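Teaching Software to Plan Around Cloth
At Etmont, the planning group has turned from rigid parts to household laundry
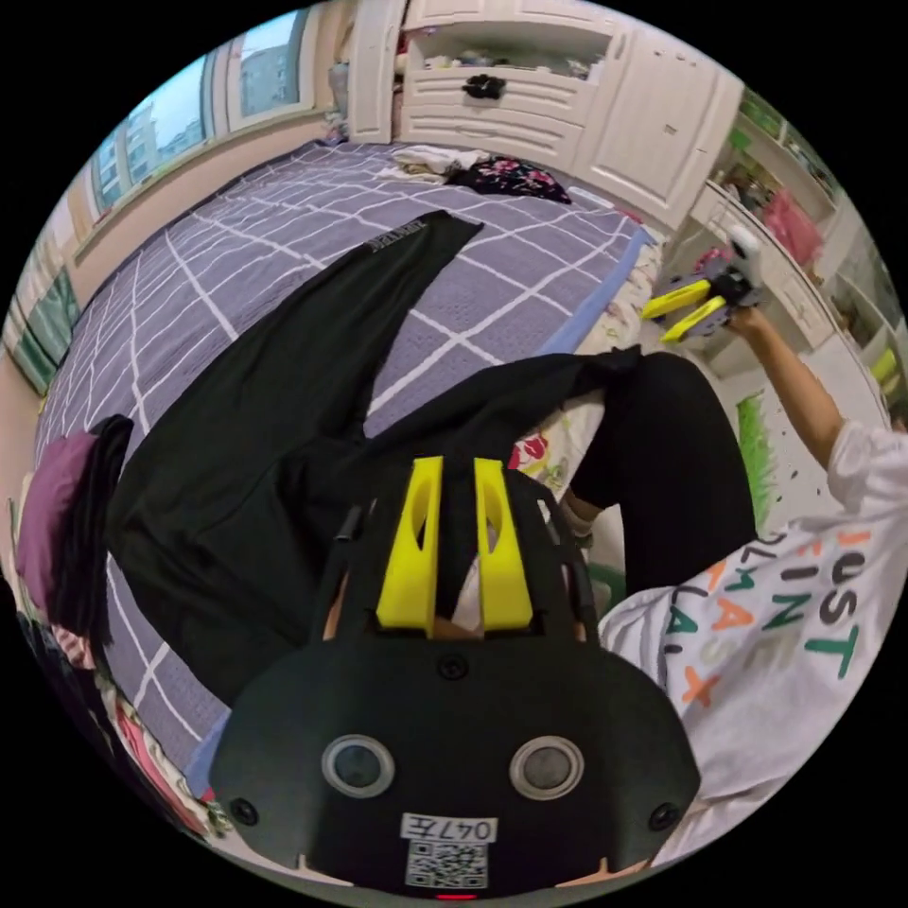 Black trousers spread on a bed, with one leg held up in a yellow-fingered hand-held gripper.

For most of its history, motion planning has assumed that an object keeps its shape. A box can be described by its position and its angle, and a planner can work from those values until the box is set down. Clothing offers no such description. A pair of trousers lifted at one cuff takes a new shape with every inch of travel, and the software must decide where to grasp next before the fabric has settled.

The planning group at Etmont has addressed this problem with Kalta, a software package that learns folding and sorting from demonstrations performed by people in furnished homes. The current training set holds 2832 demonstrations. A further 976 are kept apart and used only for testing.

Kalta divides its work between two modules. The first estimates where the edges, waistbands and hems of a garment lie, including those hidden under other layers. The second proposes short movements for a pair of grippers and revises them as new images arrive. Dark fabric remains the harder case, as folds in black cloth show little contrast and the estimated edge may drift toward the bedding.

Much of the past year was spent on tooling. Trarwood, which maintains the replay software, rewrote the step that aligns the left and right recordings in time. Small errors there had taught the planner to release one side of a garment too early.

The group will next turn to garments that begin in a heap. Agyeman, its partner in simulation, is preparing 2000 virtual starting positions, and the first comparison with recorded demonstrations is planned for January.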